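About Endlow

Endlow is a grocery and household goods shop with a local delivery round. We sell cupboard food, oils, sauces, spices, cleaning things and a small range of drinks, and we pack every order in paper bags. The shop is in Vallness, on the corner opposite the bus station, and the packing room is behind it on the Rustad Lane side.

How we started

The shop opened as a single counter selling dry goods by weight. Customers brought their own jars or took their shopping home in paper, and when the delivery round began we kept the paper. The first round covered the streets between the station and the river. It now goes out as far as Kulutlow, with 600 households on the books and 300 orders in a normal week.

We took over the unit next door when the shoe repairer retired. The wall between the two came down that winter, and the old workshop became the packing room. The shop floor is still the size it was.

What we sell

The shelves hold 2,000 lines. Most are ordinary things that people run out of: flour, rice, tinned tomatoes, cooking oil, vinegar, stock, tea, washing-up liquid. We also keep a longer run of sauces and condiments than you might expect from a shop our size. Customers kept asking for them, and they sell steadily all year.

We do not sell fresh meat or fish. Bread comes in every morning except Sunday and is usually gone by two o'clock.

How we pack

Orders are packed by hand on the morning they go out. Tins and jars go in first, then packets, then anything that crushes. Eggs and bread travel in a separate bag. Cleaning products are never put in with food.

Bottles are bagged on their own, or two together with card between them. If an order is small enough to fit in one bag we fold the top over and write the door number on the fold. Larger orders go into crates, which the driver brings back.

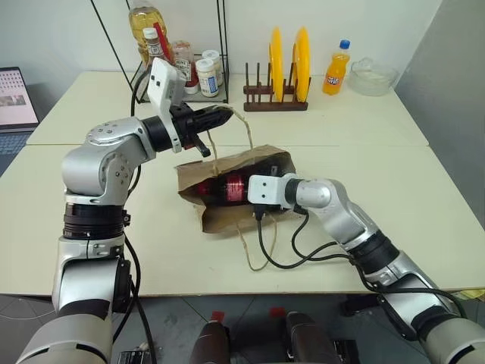
Our bags are brown paper and we use them for both the counter and the round. They come in 3 sizes. The middle one has twine handles and will take a bottle laid on its side, red label and all, though the paper creases as soon as it is handled. Creased bags are fine to use again. Customers on the round can leave empties out for the driver, folded flat if possible, and we use them for shop orders if they are clean and the handles are sound.

Deliveries

The round runs Tuesday to Saturday. Orders placed before eight in the evening go out the next delivery day. There is no minimum order in Vallness itself. For Kulutlow and the villages on that road we ask for a larger order, and the current amount is on the delivery page.

If something is out of stock we leave it off and take it off the bill. We only send a substitute if you have ticked the box for it.

Visiting the shop

We open at half past seven and close at six, with a shorter day on Saturday. There is a step at the front door and level access from Rustad Lane; ring the bell and someone will let you in. Orders for collection are kept behind the counter until closing time.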